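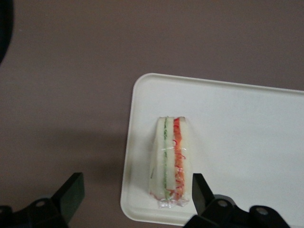
ロボット応用実習 配布資料 第6回
市販ハンドキットの評価:フィルム包装食品の把持

担当:Gyu-bin Byun
実習補助:Nam-gil Bae

1. 今回の範囲

第5回では剛体ワーク(樹脂ブロック、金属円柱)を対象に、二指グリッパの把持力と位置決め誤差の関係を扱った。今回は対象を変形物に移し、Andent社の二指ハンドキット「Linwood」を導入候補として評価する手順を学ぶ。キットの組立は第4回の資料を参照すること。ここでは組立済み、アームへの取付済みの状態から始める。

評価の目的は製品の優劣を決めることではない。与えられた作業条件に対して仕様書のどの項目が効くのかを読み取り、不足する情報を自分で測定できるようになることが到達目標である。

2. 評価対象の構成

Linwoodキットに含まれるもの
・平行開閉式ハンド本体
・交換用フィンガ(平型、先細型)
・フィンガ取付ブラケット、固定ねじ
・手首カメラ用ステー
・制御ソフトウェア Kanaan(記録機能を含む)

主な設定値
・最大開口幅:90 mm
・把持力の設定範囲:0〜50(無次元の指令値。単位はニュートンではない)
・1回の記録で保存できる時系列点数:2,677

把持力の指令値は線形ではない。仕様書には指令値と実測力の対応表がなく、購入前の問い合わせでも同じ回答であった。したがって課題1で各班が校正曲線を作成する。この点は評価報告書の「供給者情報の不足」欄に必ず記載する。

3. 対象物の力学的な特徴

透明フィルムで包んだサンドイッチを白いトレイに置き、切断面を上に向けて立てた姿勢で供給する。具材の層はパンの間で縦方向に並ぶ。緑色の薄い層と、赤橙色の厚い層とでは変形のしやすさが異なると考えて扱う。

フィンガは左右から挟むため、力の方向は層を重ねた方向にほぼ一致させる。このとき全体は直列に並んだばねとして近似できる。

 1/k = 1/k_パン1 + 1/k_具1 + 1/k_パン2 + 1/k_具2 + 1/k_パン3

直列であるから、全体の剛性は最も柔らかい層に支配される。パンは圧縮後の復元が不完全であり、弾性域とみなせる範囲は狭い。上式は接触直後の微小変形に限って使用し、それ以上の領域では荷重と変位の実測値を用いる。

フィルムの影響は次の二点に分けて考える。
(a) 摩擦。フィンガと接触するのは食品ではなくフィルムである。フィルムと内容物の間にもすべりが生じるので、外側の摩擦係数だけでは保持の可否を判定できない。
(b) 光学。光沢のあるフィルムは照明を反射し、断面上に筋状の明るい領域を作る。端部のしわも高輝度になりやすく、輪郭抽出では誤ったエッジとして検出される。

4. 手首カメラからの観測

カメラは手首に固定されているため、フィンガ先端と対象物を同時に観測できる。利点は、接近の最終段階で両者の相対位置を直接得られることである。欠点は視野が狭いことで、トレイ全体が収まらない場合がある。トレイの外形を位置基準に使う班は、縁の一部しか写らない条件でも動作するかを確認する。

確認項目
・左右のフィンガ先端がともに視野内にあるか
・対象物の中心線がフィンガ間の中央にあるか
・トレイの縁の傾きから姿勢角を推定できるか
・白いパンと白いトレイの境界が分離できるか

最後の項目は見落としやすい。背景のトレイと対象物の外側がともに明るい色であるとき、輝度のしきい値処理だけでは境界が途切れる。彩度を使えば具材の層は容易に抽出できるが、それは対象物の外形ではない。具材の層を基準に把持幅を決めると、パンの厚さの分だけ開口が不足し、接近時にフィンガがパンに当たる。

5. 実験手順

5.1 フィンガの選定
先端の幅、トレイ底面との干渉、ねじ頭の突出を確認する。取付ねじの締付けは左右で同じトルクとする。

5.2 接近
開口幅は対象物の幅に余裕を加えて設定する。垂直に下降し、トレイ面の手前で停止させる。縁の立ち上がりとブラケットの干渉は低速で先に確認しておく。

5.3 把持
指令値を5から始め、5ずつ増やす。各段階でKanaanの記録を開始し、フィンガ間距離を保存する。切断面の幅の変化は画像から別に測定し、記録値と比較する。

5.4 持上げと保持
低速で持上げ、保持後に元の位置へ戻す。すべり、落下、断面の変形を個別に記録する。「成功」「失敗」の二値だけで報告しないこと。

5.5 反復
各班の結果は統合し、全体で179試行の表とする。試行番号は割当表に従い、欠番が出た場合も詰めない。

6. 判定基準

A:すべりがなく、解放後に断面の残留変形が認められない
B:すべりがないが、残留変形がある
C:保持中にすべりがあるが、落下しない
D:落下、またはフィルムの破れ

BとCは原因が逆であり、対策も逆になる。Bは把持力過大、Cは把持力不足または接触面積の不足を疑う。同一の指令値でBとCの両方が出た場合は、把持位置のばらつきを先に調べる。

7. 比較対象

Bristness社の同等品は力制御の仕様が公開されているが、フィンガ交換には専用工具が必要である。Linwoodは汎用工具で交換でき、フィンガ形状の図面も付属する。本実習のように対象物を頻繁に替える用途では交換時間が効き、単一品種の搬送では力の再現性が効く。両製品の価格差は見積条件に依存するため、この資料では扱わない。

なお、食品への直接接触に関する適合性は本評価の範囲外である。実習で使用した食品は試食しない。

8. 課題

課題1 指令値と実測力の校正曲線を作成し、測定誤差を併記せよ。
課題2 直列ばね近似が成り立つ変位の上限を、荷重と変位のグラフから定めよ。
課題3 フィルムの反射による誤検出を一例挙げ、照明の変更と画像処理の変更のそれぞれで対策を示せ。
課題4 平型と先細型の結果を判定A〜Dで集計し、いずれを採用するか理由とともに述べよ。

提出は土曜日の17時まで。校正曲線の生データはCSV形式で添付し、列名に単位を含める。ハンドの再実験が必要な班は、事前にBaeまで連絡すること。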